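Ticket: Fold policy grabs one layer when it should grab two
Project: Skolgate
Opened by: Edem Sowah
Assigned to: Bernadette Keane
Status: open
Date: 29 September 2022

Edem Sowah
Okay, so I'm stuck on the second fold. The new edge-picking method (the one from Murray's January writeup) gets the first fold right nearly every time, but on the second it keeps pinching only the top layer and peeling it back. I ran 40 trials on the bumpy towels and only 10 came out with both layers held. On the flat dishcloths I got 30 out of 40 with the exact same weights!

Things I've tried so far:
Recalibrated the wrist camera. No change.
Dropped the approach height a little. Slightly better, then it started bumping the table.
Swapped in the older Dilto checkpoint. Worse.

Bernadette Keane
Can you check what the edge head is locking onto? My guess is it likes the dark line between the layers and calls that the bottom of the stack.

Edem Sowah
Ooh, good call. I dumped the heatmaps for the failed runs and yep, the peak sits on the line between the layers in a whole bunch of them, a bit too high to get under the stack. The teal towel is a good one to test with, the fold is puffy and the top layer sits back a little from the one under it. 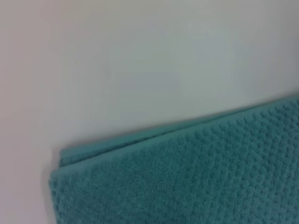 So my plan is to relabel the edges at the table contact line and retrain just the head, leaving the backbone alone. Cathal says he has 68 labeled frames I can start from, but I haven't looked at how he marked the corners yet (rounded ones are a pain). I'll also rerun the dishcloths so we know I didn't break those.

Bernadette Keane
Sounds fine. Keep the old head around and post both sets of numbers here, please.

Edem Sowah
Will do! Leaving this open until the retrain is finished.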